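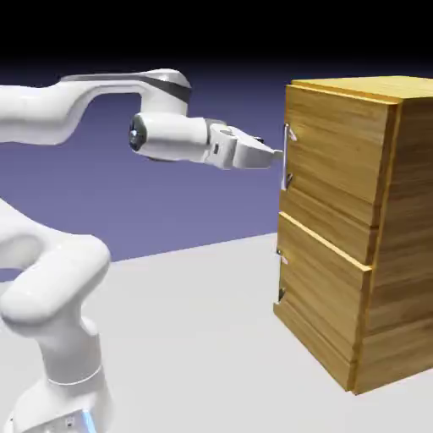
4. Planner and Controller for the Drawer Task

Figure 4. The simulated arm at the pre-grasp pose, with the fingertips just in front of the handle of the top drawer of the two-drawer cabinet.

In this section we describe the software which brings the arm from its home configuration to the pose of Figure 4, and from this pose to an open drawer. The perception part was given in Section 3, and we assume now that a handle estimate is available. The estimate consists of a position, a main axis and a length, all expressed in the base frame of the robot. We write h for the position and a for the axis. The opening direction d is taken as the normal of the drawer front, pointing to the robot.

4.1 Choice of the pre-grasp pose

The pre-grasp pose is a pose of the gripper in which the fingers are open and the approach direction is opposite to d. The fingers must close perpendicular to a. This leaves two possible orientations of the wrist, which differ by half a turn. In the first version of our planner we took always the orientation closer to the current one. This choice is cheap to compute, but it sometimes led the last joint near its limit, and then the pulling motion could not be finished. We therefore test both orientations by solving the inverse kinematics at three points: the pre-grasp pose, the grasp pose, and the expected pose at the end of the opening. An orientation is rejected if one of these three points has no solution, or if the solutions belong to different branches.

The distance between the fingertips and the handle at the pre-grasp pose is a parameter. When it is large, the straight approach is long and the arm has more time to correct the error of the estimate. When it is small, the free-space planner must work close to the cabinet, and its collision checks become slow. We fixed this distance once for all experiments and did not tune it for each cabinet.

4.2 Free-space motion

The motion to the pre-grasp pose is computed by a sampling-based planner with 200 attempts at most. The cabinet is represented by a box for the body and a thinner box for each drawer front. The handles are also included as obstacles in this phase. We note that in an earlier version the handles were not included, and the planner returned paths in which the hand touched the lower handle while it moved to the upper one. After the path is found, it is shortened and resampled at equal steps. No learned component is used here.

The planner is called through Misau, our tool for scene and task description. A Misau file holds the cabinet geometry, the joint limits of the drawers and the start configuration of the arm. The same file is read by the simulator and by the planner, so that both have the same model. This removed an error that had cost us much time, where the origin of the drawer was defined at the center in one program and at the front face in the other.

4.3 Approach and closing

From the pre-grasp pose the gripper moves along a straight line until the handle is between the fingers. This motion is executed by a Cartesian controller and not by the planner. At every control step the controller receives the newest handle estimate, and the target is moved if the new estimate differs from the old one by more than a small threshold. Below the threshold the target is kept, otherwise the noise of the estimate is seen as vibration of the arm.

The closing command is sent when the remaining distance is small and the velocity of the hand is almost zero. Both conditions are necessary. With only the first condition, the fingers closed during the motion and pushed the drawer in. A grasp is accepted when the fingers stop before they are fully closed. If they close fully, the handle was missed, and the arm returns to the pre-grasp pose. We allow 3 such returns before the trial is counted as failed.

4.4 Pulling under an uncertain direction

The direction d is never exact. If the arm is stiff and follows d strictly, a small angular error gives large side forces on the rail, and in simulation the contact between finger and handle becomes unstable. We use for this reason an impedance controller with low stiffness in the plane of the drawer front and high stiffness along d. During the pull, the positions of the hand are stored, and a line is fitted to them by least squares. As soon as the path is long enough for a stable fit, the direction of this line replaces d. The change is filtered in order to avoid a jump in the commanded force.

The pull ends when the hand has moved by the required opening length, or when the force along d exceeds its limit for several control steps. In the second case the drawer is considered to be at its end or blocked. Our method cannot separate these two cases, and we come back to this limitation in Section 6.

4.5 Test set and procedure

The cabinets in the test set were generated with the geometry tool Dudent by varying the width, the height, the position of the handle and the friction of the rail. We obtained 386 cabinets. Of them, 160 were used to choose the controller gains and the others were kept for evaluation. The texture of the cabinet was also changed, as the perception module of Section 3 works on color images. The gains were the same for top and bottom drawers. It would be possible to choose them separately, but the user of the system would then need to know in advance which drawer is asked for.

Each trial starts from the same home configuration with all drawers closed. The random seed is stored together with the Misau file, so every trial can be repeated. We found this useful mainly for the failures. A failed trial was replayed with the true handle position in place of the estimate, and when it then succeeded, the failure was assigned to perception. The remaining failures were assigned to planning or to control according to the phase in which the trial stopped. The replay scripts were written by Seema Rana, and Ngaio Tomoana checked the assignment by hand for all trials where the phase was not clear. The results are given in Section 5.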